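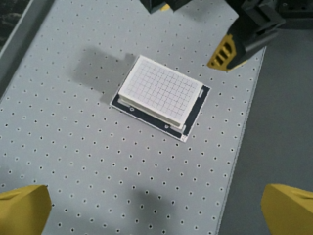

2019-03-20 - atelier, suite des essais colle de peau / enduit

Repris la série laissée en plan. Le lot Fothergill est presque fini, reste de quoi faire deux petites cuissons, pas plus. Siriporn a recommandé chez Mindby mais la livraison traîne, ne pas compter dessus avant fin mars.

Trempage des granules toute la nuit, eau froide, couvercle. Bien gonflées ce matin, pas d'odeur. Bain-marie à 60, surtout ne pas dépasser. Hier Simão est monté à 70 en répondant au téléphone et sa colle a perdu une bonne partie de sa prise, l'éprouvette s'est décollée à la main. Je garde son échantillon quand même, étiquette rouge, ça fait un point de comparaison.

Enduit : colle + blanc de Meudon tamisé, versé en pluie, sans fouetter. Laissé reposer avant de remuer. Moins de bulles que la dernière fois, il en reste sur les bords du pot. Passé au bas nylon, mieux. Penser à racheter des bas.

Panneau A (tilleul) - encollage, séchage, quatre couches croisées. Belle surface, ponce bien, farine un peu sous l'ongle.
Panneau B (peuplier) - pareil mais couches trop épaisses, j'étais pressé. Faïençage fin dans l'angle côté fenêtre. A refaire.
Panneau C - chute de contreplaqué, juste pour voir. Tient. Pas d'intérêt pour le cadre Senbridge, on ne mettra pas ça dessus.

Question du retrait : Dzifa pense que le craquèlement du B vient du courant d'air et pas de l'épaisseur. Possible. La fenêtre était entrouverte toute l'après midi. Pour trancher il faudrait un B2 avec les mêmes couches, fenêtre fermée, et un B3 fin avec fenêtre ouverte. Je fais le B2 demain, elle prend le B3.

Le carton d'éprouvettes référence 2202 est rangé sous l'établi du fond, j'ai perdu vingt minutes à le chercher. Merci de le remettre LÀ.

Cadre Senbridge : devis révisé envoyé par Areeba, 3900 hors transport. Le client veut garder la dorure ancienne partout où elle tient, donc refixage d'abord, bouchages ensuite, et l'enduit neuf seulement dans les manques. Ça me va. Test de solubilité du bronze de la baguette basse : part bien au gel, l'or dessous a l'air sain sur la petite fenêtre que j'ai ouverte. Ne pas généraliser, fenêtre minuscule. En ouvrir deux autres, une en haut, une dans la gorge.

Refixage : colle d'esturgeon plutôt que peau pour les écailles soulevées, plus souple, mouille mieux. Ingvar en a au frigo, demander avant de se servir (il avait râlé la derniere fois). Papier japon + petit fer tiède, pression légère. Essayé le produit Flaltero sur une chute, brillance résiduelle qui ne part pas à l'eau. Non.

A faire
- nettoyer le bain-marie, fond calcaire
- ponçage du A, grain fin à sec puis chiffon humide
- bol rouge : délayer avant de partir, laisser couvert
- rappeler Mindby
- photos lumière rasante du B avant de tout laver

Colle restante au frigo, pot daté. Bonne encore trois jours, après poubelle, on ne rallonge pas avec de la neuve comme la semaine derniere.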